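My Year of Eating Crackers for Dinner

I blame Parveen Ranasinghe. She runs the dry goods side of Strebel, the little grocery on the corner of my street in Laltberg, and one evening last October she let me follow her into the back, where the shelves are black steel and the good stuff waits its turn. I went in for milk (I swear!) and came home with supper in boxes.

I grew up in a house where a cracker was a thing you put soup next to. My grandfather had a tin stamped 1927 on the bottom, and whatever went into it came out tasting like tin. So you can imagine what it did to me to stand in front of a whole row of snacks and be told to take my time.

Parveen has rules about shelving. Tall boxes go with tall boxes if she can manage it, flavors stay together, and the sweet things live near the savory ones so people like me will grab both. Her old boss, Luzius Zürcher, sorted everything by price, and she still shudders when she talks about it.

My own habits have settled down since then. Cheddar Pretzelized crackers are for weeknights, with a sliced apple and whatever cheese is left. Sea salt is for company, next to a bowl of something I've mashed with lemon.
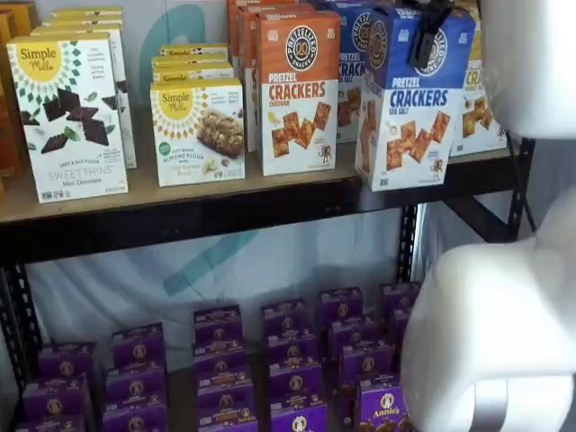 The mint chocolate thins from Simple Mills I keep for after nine, when the dishes are done and I've got a book going. I break them in half and pretend that makes it one serving. The almond flour bars go in my coat pocket for the train, and I've found crumbs in there as late as April.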